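Frequently asked questions: caring for your Hayashi armchair

Do I need to put anything together?
No. The chair arrives in one piece. Remove the cardboard sleeve and the plastic bag, then let it stand for a day. The cushion is packed flat and takes a few hours to fill out.

How much does it weigh, and how much will it hold?
The limit is 230 pounds on the seat. The arms are padded and are not built to be sat on.

How often should I vacuum it?
Once a week is plenty. Use the soft brush and low suction. Do the back and arms first, then the seat, so the dust you knock down gets picked up at the end.

Where does the dirt collect?

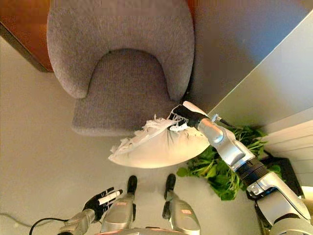
Crumbs and pet hair end up in the same place on almost every chair we service. On a rounded model like this one, with the back and arms in a single curve, it is the line where the backrest meets the seat cushion. Run the narrow nozzle along it from one arm to the other. Heathered gray hides dust well, so don't wait until you can see it.

Can I keep plants next to the chair?
Yes, but leave a hand's width between the leaves and the fabric. Wet leaves and pollen can mark the weave. Move the chair before you water.

How close can it stand to a radiator?
Keep it at least 7 inches away. Constant heat dries out the padding, and lighter fabrics can yellow on that side.

What should I do about a spill?
Blot it with a white cloth and cold water. Don't rub. If the mark is still there the next day, use Zurnano fabric cleaner and test it underneath first — some of the darker colors bleed a little.

Will the color fade?
All upholstery fades in direct sun. Turn the chair around every few months if one side faces a window.

Can I order a new seat cushion?
Yes, for chairs bought from Pledalura. Quote part number 741 and the color name on the label under the seat. Cushions made later may be a slightly different shade from your chair.

Who do I contact about repairs?
Shinji Sugawara handles repairs at our Sindstead workshop. The workshop is closed on Tuesday.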